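FOR IMMEDIATE RELEASE

Oncombe gives its plaques a day out

ONCOMBE, 16 Nov 2019 — The Oncombe Historical Society will spend the last week of February apologizing to its plaques. There are 58 of them inside the town limits, bolted to banks, bridges, a bait shop and one very patient boulder, and the Society has grown tired of watching people lock bicycles to them.

Plaque Week, as it is called for want of a grander name, comes with a new book of essays, an evening lecture, a walking route and an exhibit of the speeches given when the plaques went up. The speeches are long. Visitors are welcome to read as much of them as they can stand.

The book is "Erected by the Citizens," written by Benedito Furtado and published by Nondell Press. In 12 essays Furtado looks at what a small town chooses to remember in metal, who paid for it, and how soon everyone stopped looking. He has lived in Oncombe long enough to have walked past all of his subjects, and he admits in the preface that he had read very few of them.

"I used to think a plaque was where a town put something it wanted to remember," Furtado said. "After a couple of years in the files I think it may be where a town puts something it would like to be done with. You hold the ceremony, you eat the ham, and then the wall can do the remembering for you."

The title comes from the most common phrase on the town's older markers. Furtado went looking for the citizens in question. In most cases he found one man with a lumber business and a firm idea of how his name should be spelled.

The Tovska bell

The longest essay concerns the Tovska bell, which hangs outside the old firehouse and is rung every February for the victims of the Mill Street flood. Schoolchildren stand in the cold for it. There is a minute of silence, which in recent years has run to about as much of a minute as the wind allows, and then everyone goes indoors for soup.

Furtado's trouble began when he read the minutes of the first ceremony. The bell had been bought to honor the fire company, and it was first rung for the flood by a visiting minister who had the wrong program in his hand. The crowd was moved. The fire company was too polite to say anything, and by the next year it was a tradition.

"People have asked me whether that makes it false," Furtado said. "I don't see why. My grandmother's birthday was written down wrong at the church and we gave her cake on the wrong day all her life. She was still getting older."

The Society's board has discussed whether the flood and the fire company should now be given separate ringings. The discussion is continuing. The bell will be rung as usual in the meantime, and members of the fire company have asked that it be mentioned, just once, what it was for.

The Krawczyk Lecture

This season's Krawczyk Lecture will be given by Furtado on the opening evening, in the reading room above the library. His subject is "Lest We Forget Where We Put It," and it deals with the markers that have gone missing. The Society knows of nine. One was last seen holding open the door of a hardware store. Another may be under the parking lot on Alder Street, face up, still honoring the field that the parking lot replaced.

The lecture is named for Halina Krawczyk, the librarian who typed out every inscription in town and filed the cards by the mood she judged them to be in. Her headings included Proud, Sorry, Vague and Railroad. Vague is by some distance the fattest folder. The cards will be on the table after the talk and may be handled, although the Society would rather they were not handled by people holding wine.

Questions from the floor will be taken. The Society asks that they be questions.

The exhibit

"A Few Words on This Occasion" opens the next morning in the Society's two front rooms. It gathers dedication speeches, seating plans, caterers' bills, and the letters that arrived afterward from people who had not been thanked. These last are the liveliest documents in the collection, and one family's correspondence takes up a full wall. Descendants have been invited to the opening and will be thanked by name.

There is also a small display on the town's Armistice Day dinners, which began as a solemn supper for returning men and grew a raffle, a dance band and finally a dispute over the raffle. Furtado's essay on the dinners is the gentlest in the book. He makes the point that the men themselves seem to have liked the dance band a good deal more than the speeches, and that the committee minutes treat this as a problem to be solved.

Walking the route

The printed walking route covers every surviving marker that can be reached without trespassing. It begins at the courthouse and ends at the boulder, whose plaque says that on this spot, in that year, nothing further is known. Sturdy shoes are recommended. Those who would like to do half may stop at the bakery, where there is a plaque to the bakery.

Walkers are encouraged to read each inscription aloud, in full, including the names of the subscribers. The Society has tried this and found that it attracts either company or concern.

"Erected by the Citizens" will be on sale at the lecture, at the Society's front desk, and at any bookstore willing to order it. Nondell Press describes the book as its most anticipated title of the winter. It is also its only title of the winter.

No plaque will be unveiled during Plaque Week. A motion to put one up marking the event was raised at the planning meeting, seconded out of habit, and withdrawn after a long look around the table.

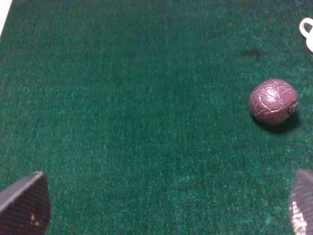
Press contact

Review copies, lecture seats and interviews with Benedito Furtado can be requested from the publicity desk at Nondell Press or in person at the Oncombe Historical Society. Please say which plaque you are standing next to if you need directions.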